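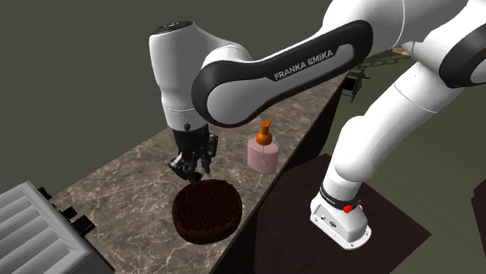 Fig. 1. Kitchen counter task in simulation, arm mounted on the floor platform next to the counter. Patty and pump bottle near the right edge.

Unit 3: Comparing grippers in simulation

Welcome back! Last time we got the arm moving to joint targets and spent most of the hour on controllers. Today is the fun part, picking things up. We will run the same counter task with two grippers and see how much the choice of fingers changes the results before anybody touches a controller gain.

Before you start, pull the January version of the Pristholm task files. The older ones load fine but the patty has the wrong friction value, and your numbers won't match your neighbor's.

The two grippers

Flundis is the linkage gripper, the black one in Fig. 1. When the fingers close, the tips swing along an arc, so the height of the tips changes a little as the opening gets smaller. On a tall object you will hardly notice. On something low and flat it matters a great deal, and you'll want to plan your approach height for the closed position.

Dasemero is the parallel-jaw model. The jaws slide straight in and the tips stay at one height the whole way. It is easier to reason about and it opens less wide, so have a look at the long side of the patty before you pick a grasp angle.

I love this comparison because both grippers can do the job, and they fail in completely different ways.

The two objects

The patty is thick, round and slightly irregular in outline, with ridges across the top. Try a side grasp first. Then try rotating the wrist a quarter turn and see whether the uneven rim helps or hurts you.

The pump bottle has a wide oval body, and the orange top has a collar, a short neck and an angled nozzle. You have a real choice of where to grab! Going for the body gives you lots of contact area if the opening is wide enough. Going for the collar is tempting with Flundis, but watch the nozzle when you come down from above.

Both objects sit close to the right edge of the counter. A finger that arrives early will push them, and a pushed object can go over the side. Count that as a failed trial even if the pose estimate still looks good.

Watch the forearm

In this layout the arm reaches up from its base and back over the counter, and in the starting pose the near end of the forearm is just above the bottle. People stare at the fingertips and forget about the rest of the arm. Turn on collision display for every link, and for the black knobs on the appliance too, as they stick out over the countertop.

Running the trials

Start with the shared config and change only the gripper name. Run the patty task, then the bottle task, then swap grippers and repeat. Use the same seed list for both. The full sweep is 3,920 trials and takes about 2 hours on the lab machines, so start it and go get lunch.

My own Flundis sweep logged 1,202 failures, a lot more than I had guessed, and most were on the patty. Sort yours by contact time and you should see a cluster where one finger touches well before the other. Replay a few of those at slow speed. They are great to watch, and you'll learn more from them than from the success rate.

What to hand in

One table of success rates by gripper and object, plus 3 replays of failures you can explain. For each replay, write a short paragraph: which finger touched first, what moved, and what you would change about the approach. If you can't tell what went wrong, say so and give your best guess.

Reading for next time: the Guerra notes on contact models, first half. Skip the section on soft fingertips for now, we'll come back to it when we add the new pads.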